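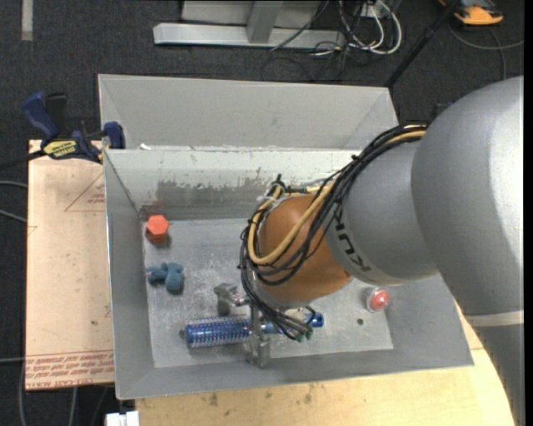 Why did Aparecida Rocha leave the night ferry at Oltwood, when her ticket was paid until Brovent?
She had smelled bread from the harbour, and it was the same bread her mother used to bake in Frota.

It was still dark when she walked up from the wharf with her suitcase. The street had 46 steps, she knew this from her mother's letters, and at the top there was a window with yellow light. A man was putting loaves on a shelf. He did not look surprised to see a customer at such an hour.

"We open at six," he said.

"I can wait," said Aparecida.

He brought her a chair and set it on the footpath. She sat down with her coat buttoned to the neck. Behind her the ferry sounded its horn and went on to Brovent, where her cousin was expecting her for breakfast.

"Who taught you this bread?" she asked through the open door.

"My neighbour. An old lady from Frota. She said I put too much salt."

"Did you put less?"

"Never. She came every morning to complain."

Aparecida laughed, and then she had to search for her handkerchief. The colour of the sky was changing over the roofs. At six the man turned the sign, cut the end from a warm loaf and gave it to her in a piece of paper.

She ate it slowly. It was too salty.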